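Can I wash and use again the blue plastic tray from the shop?

Saranya Poojary
May 16, 2024

In my home I have 4 plastic trays from market. I want to stop throwing them away — is it safe to keep them for many years?

Ren
Yes, wash with soap. Mine are three years old.

Pisley
I would not put hot food in old plastic. For dry things it is fine. If it has a crack, ask your town if they take it for recycling. In Kekthorpe they take it only until June.

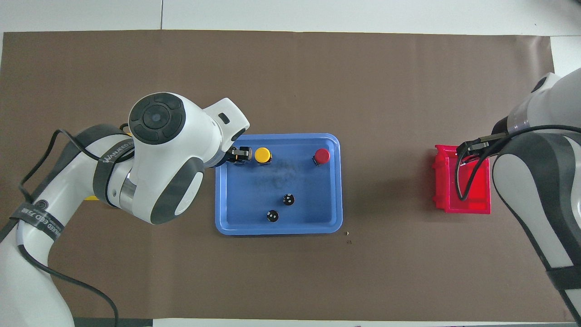 Blue tray with raised rim, on a brown mat

Taneck
Same as Pisley. I keep seeds in mine.

Related
Paper bags or cloth bags?
Where to bring old bottles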